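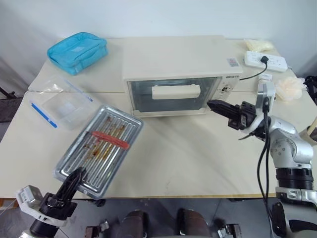 Can you reheat a meat pie in a toaster oven without burning the lid?

Turn it down to 160 degrees, lay a loose sheet of foil over the top and give it 24 minutes from the fridge. Take the foil off for the last few if you want the pastry crisp.

I've been doing it this way since winter, when I stopped turning on the big oven for one person's dinner. The big oven in this flat takes ages to warm up and heats the whole kitchen, fine in July and miserable by Christmas.

The pies come from the bakery in Dolldale. I buy a few on Saturday, after the shopping, and keep them in the fridge. I used to microwave them. The filling got hot enough but the base went soggy and the top came out like wet cardboard, and I ate them anyway for years.

The trouble with a small oven is that the element sits close to the food. A pie is tall. At 200 the lid goes dark well before the middle is warm, and then you've got a burnt pie with a cold centre. The first two I did went like that. Dropping the rack to the lowest position helps. So does preheating the tray, as the base gets a head start.

Things I've tried with the same settings:

Sausage rolls. No foil needed, and less time. Turn them once.

Leftover quiche. Foil on the whole way. The egg goes rubbery if you rush it.

Pizza. Straight on the rack at a higher heat, with a tray underneath for the cheese that drips. I forgot the tray once and the smell hung around until the next weekend.

Frozen pies. I thaw them in the fridge overnight first. Going straight from the freezer takes so long that I may as well use the big oven.

Ekaette Onyeka from work says she brushes a bit of milk on the lid before it goes in. I tried it and the colour was nicer, but I couldn't taste any difference. She also does hers at 150 for longer. If you're not in a hurry that would probably be kinder to the pastry.

A skewer is the best way to check. Push it into the middle, leave it for a few seconds and feel the metal. If it's only warm, put the pie back in. I want it properly steaming all the way through, particularly with mince.

Clean the crumb tray more often than you think you need to. Pastry flakes get everywhere and they scorch. I do mine after the last pie of the week, once the oven is cold, and wipe the inside of the door while I'm there.

Next I want to try a pasty, which is flatter and might not need the foil at all.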